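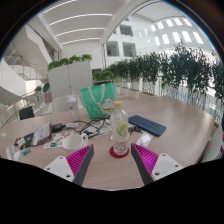 Moving a shared mailbox archive to a new host without losing the folder dates

Posted in: Mail and Storage
Tags: imap, migration, timestamps
Viewed 181 times

ktoth_wevham

We have a shared mailbox on an old Tarnex mail server that is being shut down in March. The replacement is a hosted account at Gilus. The mailbox holds 151 folders, most of them one per customer, and the total size is a little under the quota on the new side.

I ran a test copy of one folder by dragging it from the old account to the new one in a desktop mail client. All the messages arrived, but the "Received" column on the new server shows the time of the copy for every message. The Date header inside each message is still correct. Sorting by "Sent" works, but our retention rule on the new server deletes by received date, so the age of each message will be counted from the day of the move.

Is there a way to keep the original received date? I have admin access on the old server and only normal user access on the new one. I would prefer a command line tool.

Kamil Tóth

Pieter Mokgethi

The value you are losing is INTERNALDATE. The server stores it separately from the message, and it is not the same as the Date header. When a client uploads a message with APPEND, it can pass a date-time argument. If it leaves that argument out, the server sets INTERNALDATE to the current time. Your desktop client is leaving it out.

Any decent IMAP sync tool will send the argument. imapsync does it by default (the option is --syncinternaldates). Steps I would follow:

Delete the test folder from the new account first. Otherwise the tool will match those messages by header and skip them, and they will keep the wrong date.

Run with --dry and --justfolders to check the folder names. If the old server uses a dot as the separator and the new one uses a slash, a customer folder with a dot in its name may come out as a nested folder. Fix those by hand or with --regextrans2.

Copy one small folder for real. Then log in to the new server with openssl s_client, SELECT the folder, and run FETCH 1:5 (INTERNALDATE). Do the same on the old side. Message numbers may not line up, so compare by Message-ID if the dates look off.

Run the full copy. Hosted providers often limit connections or bandwidth. If you get disconnected, run the same command again and it will pick up what is missing.

Before you start, have the retention rule turned off on the new side. With correct dates, anything older than the limit becomes eligible for deletion as soon as it arrives. You may want that, but find out before the old server is gone.

Also check the largest message size the new server accepts. Anything over the limit is refused and shows up in the error list at the end of the log – read that list.

mailzulu250

just export to pst and import it again, worked for me. took 2 evenings

Pieter Mokgethi

A PST import can work, but the result depends on the import path. If the import goes through an IMAP account in the client, it is the same upload as before and you are back to the original problem. It also loses custom keywords in some versions.

ktoth_wevham

Thanks, the sync tool was the answer. INTERNALDATE matches on the folder I checked, apart from the time zone – the old server reports local time and the new one reports UTC, but it is the same moment. Two folders had a dot in the name and needed the regex. The full copy is set to start at 9 p.m. and the retention rule is off until I have gone through the log.

Kamil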